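From: Radosław Tomaszewski
To: trorkdale-readers list
Subject: Re: [trorkdale-readers] April book, and where to start with the Maeng novels

Myung-ja Noh wrote:
> I finished the first Maeng book last night and I'm not sure I want to
> go on. The ferry chapters are good but the brother disappears for
> 400 pages and then walks back in as if he had been out for milk. Does
> the second one pick him up properly? Also, are we still doing
> Tirkholm for April or has that moved? My library has 2 copies and
> both are out.

Tirkholm is still the April book. It hasn't moved. If your library can't get it in time, I have a paperback I can leave at the desk in Trorkdale for you. It has pencil notes in the margins up to chapter 22, where the last owner seems to have given up.

On the brother: yes, the second Maeng book is mostly his. It opens the winter before the ferry sinks and goes over some of the same weeks from his side, so you find out where he was when the house was sold. I thought the sale was the weakest part of the first book and it reads better the second time. The mother's letters are still too long. I skipped two of them and didn't miss anything.

I would not read them in order of publication if I were starting again. The short one, Kondent, came out in 2000 and was written before the others, and the aunt in it is the same aunt. It can be read in an evening. After that the first long book makes more sense, mainly the business with the will.

For the Tirkholm discussion, please read at least to the end of part two. Last time half of us had stopped before the trial and we couldn't talk about it. I'd like to spend some time on whether the narrator knows who wrote the anonymous note. I think she does, from the first page, but I know Myung-ja disagreed about that when we read the opening aloud.

We start at seven. Bring something to eat if you like.
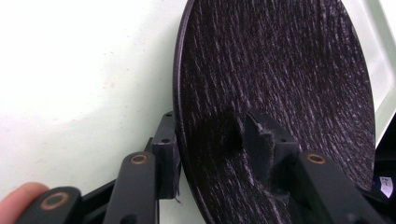
Round black disc with the streaky finish

If anyone has the hardback of Tirkholm, could you check whether the map has the quarry on it? Mine doesn't.

Radosław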